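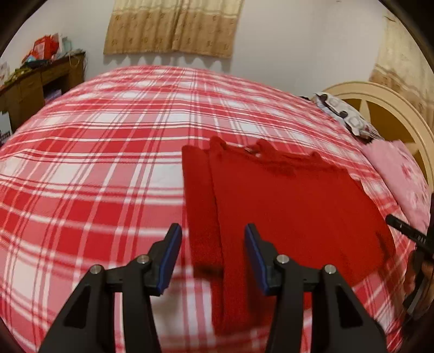 Kilix Color Names is a table of everyday words for the colors of cloth and clothing, with the kinds of items people used each word for. It was put together from shop listings, mending notes and secondhand ads, all in English. Most of the work went into reds, pinks and browns, where people agree least. A fuzzy red knit lying on a red-and-white plaid sheet is a fair case: one writer calls both of them red, another keeps "red" for the sheet and calls the knit "brick" or "cherry". The table keeps every word as it was written and doesn't pick a winner.

Contents

names.csv — one row per phrase, 2,902 rows
groups.csv — the broad color group for each phrase
notes.txt — spelling choices and open problems

We started with 3,000 phrases. The ones missing from names.csv were duplicates that differed only in capital letters or a trailing period.

Columns in names.csv

phrase: the color words as written, in lower case
item: shirt, sweater, sheet, curtain and so on
pattern: plain, plaid, striped, dotted or other
source: getalora, platden or thoroddsen

Getalora is the set of shop listings. Platden is the secondhand ads. Thoroddsen is the mending notes, and it is much the smallest, with 300 rows.

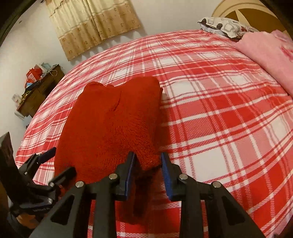

Patterned cloth gets one row per phrase, even when the phrase names two colors. "Red and white plaid" is a single row and goes in the red group, following the color named first. This is a blunt rule and it gives odd results for things like "white with a red check", which ends up under white.

Known problems

"Wine" and "burgundy" were merged in groups.csv in an early version. They are separate again, but older copies still have the merge.
"Nude" and "flesh" are kept in names.csv and left out of groups.csv.
Sweater and jumper are both used in the item column. Search for both.

Updates

The file was last changed in August. The next batch will be nearly 1,000 phrases for blues and greens, using the same columns.

Corrections are welcome. Please give the row number and the word you would change.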